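Sorting Small Parts into a Bin, a Drawer and a Cabinet

A bench gets messy when every part has only one place to go. The setup on this page uses three: an open bin for things that come and go, a drawer for things you want covered, and an open-top compartment for whatever you reach for most. Ornella Zanetti and I worked it out over April, when we had 1,000 mixed fasteners and clips to put away.

What you need

An open bin with low sides
A small cabinet with a drawer at the bottom and an open compartment on top
A square label for the front of each container
A dark tabletop or mat

Step 1. Clear the surface

Take everything off and wipe it down. White containers are easy to find on a dark top, and so is a dropped screw.

Step 2. Set the cabinet

Stand the cabinet on the right. Leave room beside it for the drawer to come all the way out. Ours needed moving twice before the knob stopped hitting the bin.

Step 3. Place the bin

Put the bin toward the back on the left. You should be able to reach into it without passing over the open drawer.

Step 4. Label the fronts

Stick one label on the front of each piece, low enough that your hand doesn't cover it when you reach in. Annunziata Farina adds a smaller one to the side of the top compartment.

Step 5. Sort the parts

Tip out a handful at a time. Loose parts you still have to check go in the bin. Of our 1,000 pieces, 198 stayed there and the other 802 went to the cabinet, with around 300 of those in the drawer. Don't fill the drawer above the rim or it will jam going back in.

Step 6. Check the layout

Pull the drawer out by its knob, drop something in, and push it back. If your sleeve catches on the bin, move the bin farther back.

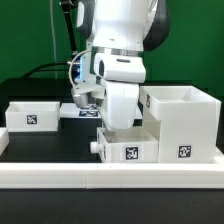 Step 7. Keep it that way

Empty the bin when you finish for the day. Anything that has sat there through two jobs should get a spot in the drawer or be thrown out.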